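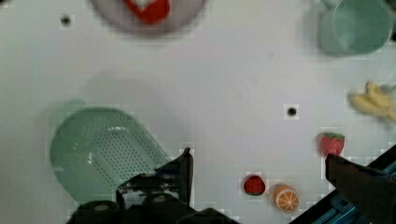 Pinza abierta sobre la mesa, fresas de juguete y rodaja de naranja.

5 de agosto de 2023, por narach_55

Presupuesto para segunda pinza, tengo 914 euros. Opciones: la Skaslow por 600 o la Stulia por 400. Es para fruta pequeña y un escurridor de plástico. Opiniones??

mahmoud:
Stulia sin dudar. Te sobra para recambios y cables.

Sharada Namboodiri:
No estoy de acuerdo. La Stulia a mi me cogió holgura en febrero y los dedos van aparte, al final te pones en más de 600. Pide presupuesto con portes incluidos

mahmoud:
pues la mia va bien, será el montaje

narach_55:
Dedos aparte?? eso no lo pone en la web. Pregunto y os digo, graciass

Contacto | © Foro Narach | Volver arriba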